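Software Engineer, Grasp Planning
Pakico, Manipulation Software Group

Pakico invites applications for one full-time position. The engineer will maintain the grasp planner and gripper control code used for handling soft goods, and will report to Triin Lūse.

Requirements
Three years of work in C++ or Python
Experience with motion planning or wrist camera perception

Current work covers zippered pouches and other fabric items.

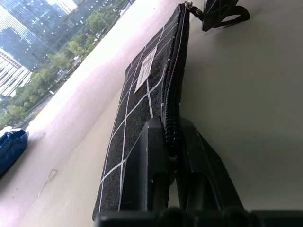
How to Apply
Send a résumé and code sample to Laurinda Cunha by the end of February.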